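Sticky note

Reading time: 4 min

A sticky note is a small piece of paper with a strip of weak adhesive along one edge of its back. It can be attached to paper, walls, screens and other surfaces, removed without leaving a mark, and attached again elsewhere. Sticky notes are used in offices, schools and homes for reminders, short messages, page markers and the planning of shared work. They are usually sold in pads, with each sheet held to the next by its own adhesive strip.

Construction

The adhesive on a sticky note differs from that on ordinary tape. Tape carries a continuous layer of glue that touches a surface over its whole area. The adhesive on a note is made up of very small spheres, and only part of each sphere comes into contact with the surface. The bond is strong enough to hold a sheet of paper but weak enough to be broken by hand. When the note is moved, spheres that were not used the first time can take up the load, which allows the same sheet to be placed several times before it fails.

The paper is of ordinary writing weight. A primer is often applied beneath the adhesive so that it stays on the note and does not transfer to the surface. Dust and loose fibers shorten the life of the strip, and notes placed on fabric or unsealed brick tend to fall sooner than those placed on glass or painted board.

The way a sheet is removed from the pad affects how well it hangs. A sheet pulled upward from the bottom edge bends along the adhesive strip and keeps a curl, so that the lower part stands away from the wall. A sheet peeled sideways, along the line of the strip, stays flatter.

Sizes and colors

The most common form is a square. Narrow strips are sold as page markers, and larger lined sheets are sold for longer notes. Pads commonly contain 100 sheets. Pale yellow is the color most closely associated with the product, although pads are made in a wide range of pale and bright shades. Bright colors are easier to notice at a distance, while pale ones give better contrast with pencil and light ink.

Use in the workplace

In individual use, a sticky note serves as an aid to memory. It is placed where it will be seen at the time it is needed, such as the edge of a monitor, the cover of a folder or a panel beside a desk. Writers on office practice distinguish between notes that record a task and notes that record a fact, such as a telephone extension. The first kind is meant to be thrown away. The second often stays in place for years and is better copied to a permanent list. 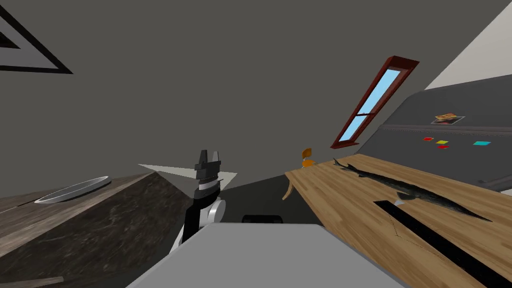 Small red and yellow notes on a dark gray panel, with a photograph pinned above them (computer rendering).

In group use, notes are placed on a wall or board to sort ideas or follow the progress of work. Each idea or task is written on its own sheet, and sheets are moved between columns or gathered under headings as the discussion goes on. The method allows everyone present to write at once, and it keeps early ideas from being fixed in an order that is hard to change.

Anitha Chowdary, in a handbook on meeting practice published by Thevar, recommends that each note carry a single short statement written in marker. She advises that the grouping of notes be done without talking for the first 4 minutes, so that the arrangement reflects the views of quieter members of the group. Gopinath Shetty has questioned the value of very large note walls. In his study of planning rooms at Irkico, a furniture maker based in Prurkberg, he found that walls holding more than 40 notes were seldom read in full by staff who had not helped to make them.

Color coding

Many groups give a meaning to each color. Red is often used for urgent matters or obstacles, yellow for ordinary tasks and green for finished ones, but there is no general standard. Guidance in this area usually calls for a written key placed next to the board. It also warns against depending on color alone, as some readers cannot easily tell red from green. A letter or symbol in the corner of each note gives the same information to all readers.

Preservation

Sticky notes present a difficulty for archives and libraries. Adhesive left in contact with paper over a long period can leave a residue that attracts dirt, and it may lift ink or weak fibers when the note is removed. Colored notes may also stain a page if they become damp. The archive at Borkach asks readers not to use them in any item from its collections and supplies slips of plain paper as markers.

Where a note forms part of the record, for example as a comment on a draft, common practice is to copy the page twice, once with the note in place and once without it. The note is then stored in a separate sleeve with a reference to the page from which it came.

See also: Bulletin board; Bookmark; Index card; Memorandum

Contact the editors | Copyright and terms of use | Back to top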